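Four Districts, One Calendar

When the Riviere school board voted in March to share a single academic calendar with three neighboring districts, the decision received little attention outside the meeting room. The agenda item was listed under routine business, between a roofing contract and a revision to the visitor policy. Families in Clurnier, Edari and Prurov learned of the matching votes in their own districts through the usual newsletters.

The agreement has since become one of the more closely watched arrangements in the region. It sets common start and end dates, common breaks and common days for staff training. It also allows a student enrolled in one district to take a course taught in another, provided that a seat is open and the family has signed the transfer form.

The need was plain in the smaller high schools. Riviere High School enrolled 662 students last year, enough to support a full schedule in the core subjects but too few to fill an advanced physics section or a third year of Spanish. Clurnier offered the physics course and had open seats. A student from Riviere could have made the trip, but the two schools followed different bell schedules and took spring break in different weeks. In practice, very few tried.

Under the shared calendar, the four high schools begin first period at the same time and have moved their elective blocks to the afternoon. A shuttle leaves each campus after lunch. The longest leg, from Prurov to Edari, takes 36 minutes in good weather, and the schedule gives students a short study period on arrival so that a late bus does not cost them class time.

Participation in the first semester was modest. A total of 79 students enrolled in at least one course outside their home district, most of them juniors and seniors. Physics and Spanish drew the largest groups, as expected. Counselors had not foreseen the interest in the Edari agriculture program, which filled its visiting seats before the end of the first week and now keeps a waiting list.

Grading required longer discussion than transportation. Edari reports grades on a nine-week cycle, and the other districts had used semester reports with a progress note at the midpoint. The registrars settled on a joint transcript entry that carries the name of the school where the course is taught and the credit value assigned by the home district. Honors weighting remains a local matter, and a student may find that the same course counts differently on two transcripts. The districts have agreed to review that question before registration opens for next fall.

Teachers have raised concerns of their own. Several noted in a fall survey that visiting students are harder to reach for make-up work and after-school help. Others asked who is responsible for calling home when a visiting student is absent. The current practice is for the teaching school to record the absence and for the home school to place the call, a division that works well on most days and poorly when the two attendance systems are updated at different hours.

There is also the matter of custom. Prurov had long closed its schools for the opening of the county fair, and the common calendar does not include that day. The Prurov board received more letters about the fair than about any other part of the agreement. It chose to treat fair attendance as an excused absence for the current year, and the other boards raised no objection.

Costs are divided by enrollment, with a separate charge for transportation based on the number of riders from each district. The shuttle is the largest single expense. Savings have come mainly from the joint training days, which allow the districts to bring in one presenter for all of their staff - an expense that each had previously met alone. 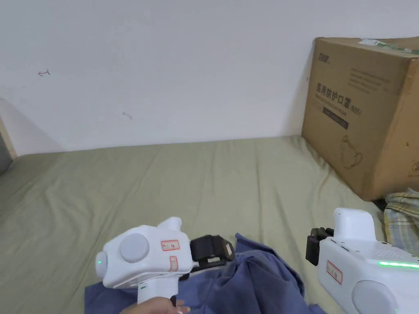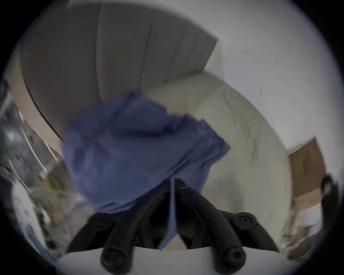
Blue cloth held in a gripper, second picture.

Volume 36, Issue 9 - Page 79

The agreement runs for two school years and may be renewed by a vote of all four boards. Any district may withdraw with one semester of notice, though students already enrolled in a shared course would be permitted to finish it. Course lists for next year will be posted on each district's website, and families may request a paper copy from any school office. Transfer forms signed this year will need to be submitted again.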